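Groltedard Robotics Club Forum > Student Projects > Cable sorting task: grasp selection

rail_and_rack
We have a working baseline for the cable sorting project and I want opinions before July, when the Kang lab takes the bench back for coursework. The task is the one in the handout: two arms, one pile of mixed wire, pull single cables out and place them by type. Current data is 601 recorded attempts, teleoperated, both wrist cameras plus the overview. 600 are usable. One log was truncated when the disk filled.

The policy does fine on stiff cable. On thin hookup wire it closes on whatever is on top and lifts several strands together. Left wrist view for reference.
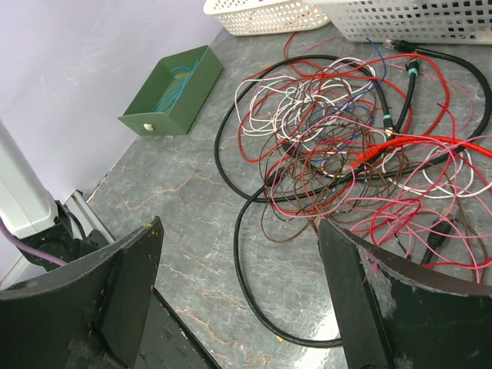
Grasp selection is where I think the remaining error is. Right now we score candidate points by local depth only, so the highest strand wins regardless of what it is attached to. A segmentation step by color would fix some of it. The red-orange network cable with its plug pointing into the middle of the table is an easy target under that scheme, and the brown and pink leads in the coils are not. Before I spend two weeks labeling, does anyone have a reason to think segmentation is the wrong place to start?

tern_44
Yes. Color segmentation gives you visible pixels and no topology. You can have a perfect mask of a blue wire and still not know which end is free. I would detect connectors first. A plug is rigid, has a known size, and is by definition an end. Pull from ends and the knots mostly stay loose.

rail_and_rack
Many of the thin leads have bare ends. A connector detector gets me the patch cables and the power cables and leaves the part that fails now.

tern_44
Then it gets you a smaller pile, and the thin leads are easier in a smaller pile. Order matters in this task. The handout scores per cable, it does not score which one you take first.

Soon-im Ha
I supervise the Destard bench and ran the earlier version of this assignment. Two remarks.

First, check gripper wear before blaming perception. If the fingertip faces are scuffed they will not hold thin insulation at the default closing force, and the log will record a miss that the planner did not cause. Replace or re-pad the tips, rerun the same starting poses, compare.

Second, you have two arms and your post only discusses one. Holding the pile down with one arm while the other lifts is the standard approach and needs no new model.

rail_and_rack
Tips are original. I will re-pad both pairs.

On the second remark, we tried hold and lift. The problem is reach. Both arms share the rail, and when the right one is over the pile the left has to come in at a steep angle, which puts its camera too close to focus.
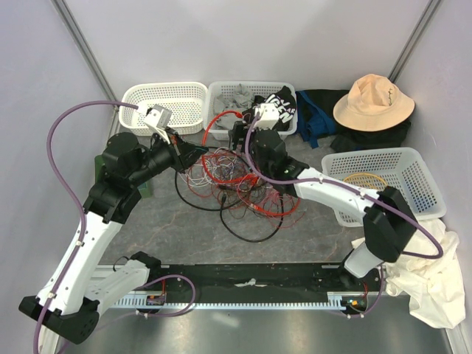 Moving the pile toward the back wall helps the angle but brings the baskets into the sweep of the elbow. We had 2 contact stops that way and went back to the center.

Soon-im Ha
Use the overview camera for the holding arm. It does not need focus to press down.

cestari_fan
Disagree with the overview suggestion. We used the Cestari calibration routine last term and the overview extrinsics drifted between sessions. For pressing on a loose heap that is tolerable, but if you also use that view to choose the hold point you will pin the cable you are trying to lift.

tern_44
That is an argument for recalibrating at the start of each session. It takes less time than reseeding the pile.

cestari_fan
It takes less time if the target board is where you left it. Our log shows 1,557 frames collected against a stale calibration file and none of them were any use for training.

rail_and_rack
Plan for now: re-pad the tips, rerun the same starting poses, calibrate per session, connector detector before segmentation. The holding arm gets the overview view, with hold points restricted to the side of the pile away from the target. I will post the lift rates for thin wire separately from the patch cables so the two do not get averaged.

tern_44
Post the failures with them. Multi-strand lifts and slips should be separate columns.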